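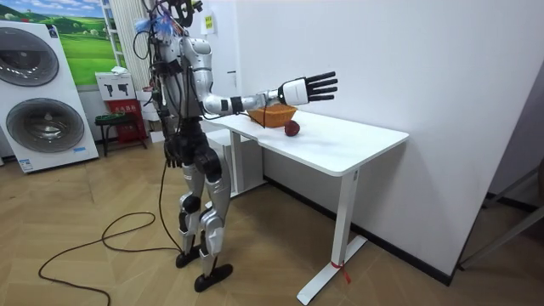

Status: June 2019. Maintained by Poonam Tyagi. Table notes by Emil Strebel.

# Cirwood Fruit and Basket Set

Props, furniture and layout notes for the one-apple, one-basket sessions in the Cirwood room. If you are setting up the room again, read "Layout" first.

## Contents

- 148 sessions, of which 62 have been checked by hand
- `layout.csv`: basket and apple position at the start of each session
- `props.csv`: one row per prop, with the shelf it goes back to
- `notes/`: free text, mostly Emil's

## Props

| ID | Item | Notes |
|---|---|---|
| B-1 | Orange woven basket | braided rim, open top |
| A-1 | Apple, dark red | lives in the prop drawer |
| T-1 | White table | rounded corners, recess in the front edge |

B-1 came in the Brarkcombe order. The walls have a more open weave than the floor, so don't use it for anything small. Wipe it with a dry cloth. Please don't stack other baskets inside it, as the rim gets pushed out of shape. 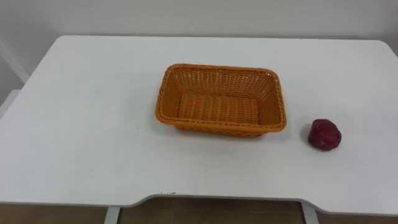
## Layout

1. Clear the tabletop.
2. Put B-1 near the middle with its long side running left to right.
3. Put A-1 to the right of the basket with bare table between them.
4. Write both positions in `layout.csv` before anyone touches anything.

The `start` column has three values: `near`, `far` and `edge`. We stopped using `edge` after session 20 and those rows are kept only for reference. Positions are measured from the right rear corner of the table, in centimeters. Older rows used the front edge, which was a bad choice given the recess. Poonam converted them all.

## Table

T-1 replaced the Caltell table. Scuffs on the front edge should be left alone. Emil tried a cleaner from Mittal on the old table and it left a shine that showed up under the ceiling lights.

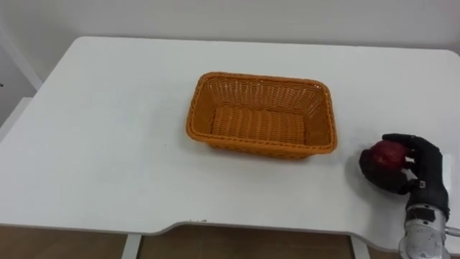
## Known problems

- In 14 sessions the basket position is missing. The field is blank, not zero.
- `props.csv` lists a B-2. It was ordered and sent back. Ignore it.
- Spelling of shelf names varies ("Shelf C", "shelf-c").

## Changes

- Added shelf column to `props.csv`
- Merged Emil's table notes
- Removed duplicate rows

Corrections go to Poonam. Include the session number and the old value.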